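2024-07-20

Falow page audit, notes cont. (Dong-geon, skip to the reply times bit if you only have a minute)

Went through the Falow Credit Union public page again this morning, back to May. Logged out first, then logged in with the test account. Big difference. Logged out you hit the sign-in wall after a couple of posts and never see the phone number. Needs fixing whatever else we tell them.

Posts. Nearly all rate cards. Same blue template, same sentence, different percent. Comments on those close to nil. The one that did well was the branch manager explaining what a hold on a check is, 60 comments, most of them real questions. Half never got a reply. Shame.

Reply times. Sent 2 test messages through the page inbox. First one (lost card, what do I do) got an auto reply straight away, then a person after 15 minutes. Good answer, told me to call, did not ask for the card number. Second one (can I move my car loan over) auto reply only, still nothing when I closed the laptop. Will check Monday. Dong-geon thinks loan questions go to a diffrent inbox and sit there. Plausible. Ask Westerberg, they set up the routing.

Compared with Jakby. Jakby answers in public, first name at the end of each reply, moves to private message as soon as an account comes up. Reads much better. Also they pin the scam warning. Falow has one but it is way down the page, took me ages to find it.

Fake page problem: there is a second "Falow Help" page, same logo, 400 followers, asks people to message for a "refund". Reported it. Screenshots in the shared folder. This goes at the top of the report, before any of the content stuff.

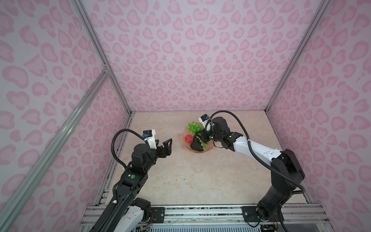 Vultevov export still broken. Dates come out as text and the replies get counted as posts, so the engagment chart from last time is wrong, don't send it. Redoing it by hand for May only.

To do
- rerun the loan message, different wording
- ask Falow who owns the page login now
- pull Jakby pinned post text
- draft to Dong-geon before the client call, short version first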